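How to Clean and Look After a Marble Worktop

Posted 2023-01-27 by Mireille Charpentier

When we moved into the house on Rultside Lane the kitchen came with a long run of grey marble, and I was so pleased with it that I put half a lemon face down on it the very first evening. You can guess the rest. I have learned a good deal since then, mostly from my own mistakes, and friends ask me about it often enough that I thought I would write it all down in one place.

What you will need

A bowl of warm water, a small squirt of mild washing-up liquid, two soft cloths (old cotton T-shirts are lovely for this), some bicarbonate of soda, cling film and a stone sealer. Please leave the vinegar in the cupboard, and the cream cleaner too. Marble and acid do not get on at all.

The everyday wipe

Wring your cloth out well in the soapy water and go over the whole top, working from the back towards you. Rinse the cloth, wipe again with plain water, and then dry it with the second cloth. I used to skip the drying – everybody does, I think – and then wonder why the surface looked cloudy by the weekend. 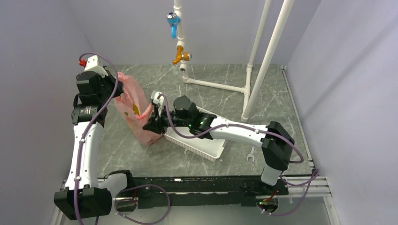

Getting a stain out

For coffee, tea or cooking oil, mix bicarbonate of soda with a little water until it is as thick as yoghurt. Spread it over the mark, a bit past the edges, cover it with cling film and tape down the sides. Leave it overnight, then take off the film and let the paste dry out fully before you lift it away with a plastic scraper. Rinse and dry. An old oil mark may want two or three goes, so don't lose heart if it is only a shade paler the first time.

A dull patch from lemon or wine is a different matter. The shine has been eaten away there and no paste will bring it back. Small ones can be rubbed down with a marble polishing powder, but for anything bigger than a saucer I would ring a stone firm.

Sealing

Drip a little water on the top and wait ten minutes. If the stone has gone dark underneath, it wants sealing. I do mine every October, before the Christmas baking begins. Make sure the top is clean and properly dry, wipe the sealer on thinly, give it as long as the tin says and buff off whatever is left on the surface. Mine then needs 60 minutes before I do a second coat. Open a window while you work, and keep the bread and the fruit bowl somewhere else until the next morning.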